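Chapter 5
Cloth, Folds and Friction

I learned to fold a fitted sheet at 22, which is embarrassing when you consider that I grew up over a laundry. My parents rented the rooms above one in Lutthorpe, and all day long I could hear the big dryers thumping away under my bedroom floor. You'd think something would have soaked in!

So let me start this chapter with a confession. For years I thought of cloth as a kind of thin, floppy board. You push on one end, the other end moves. Try it with a bath towel on the kitchen table and you'll see how wrong I was: push one edge and the towel just rumples up in front of your hand. Pull it, though, and the whole thing follows along nicely. Fabric is strong when you stretch it and almost useless when you squeeze it end to end, and a good half of what we cover here (draping, creasing, pleats, why shirts wrinkle at the elbow) grows out of that one lopsided fact.

The other half is friction. A woven cloth is only a lot of separate threads going over and under each other, with no glue anywhere. What holds them is rubbing, thread against thread. My old teacher Elif Naz Yaman used to hand every new class a square of loose cotton and tell us to pull it apart from the edge, one thread at a time. The first few slid out easily. Then she'd have us try to pull one from the middle, and the room got very quiet.

Section 5.1 deals with threads and weaves, 5.2 with bending, and 5.3 with what happens when a fold gets pressed flat and stays that way. You'll want a handkerchief, a ruler and 14 coins of the same size for the bending test. If you have the Mesitz workbook, do its first two exercises before you read any further, and keep your scraps. We'll need them again in the chapter on felt.

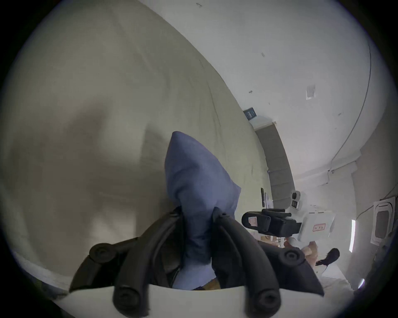
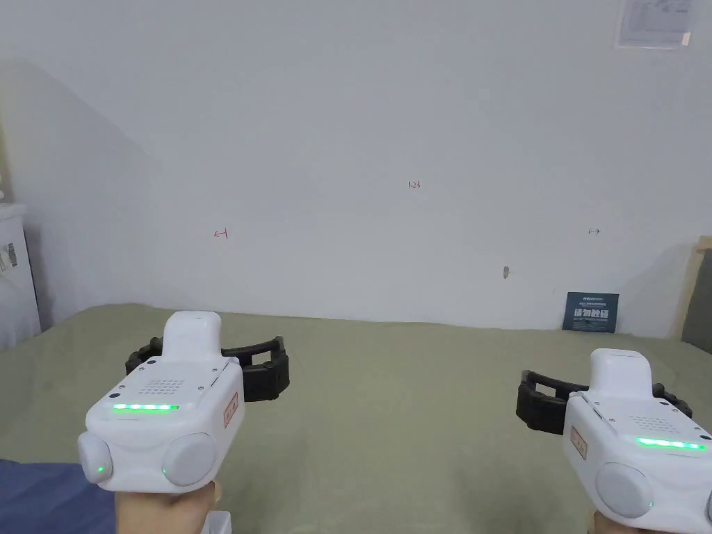

Why does a linen shirt wrinkle so much more than a wool sweater?

Linen fibers are stiff and don't spring back well once they've been bent, so a crease tends to stay put. Wool fibers are naturally crimped and elastic, and the looped knit of a sweater gives them room to move back into shape.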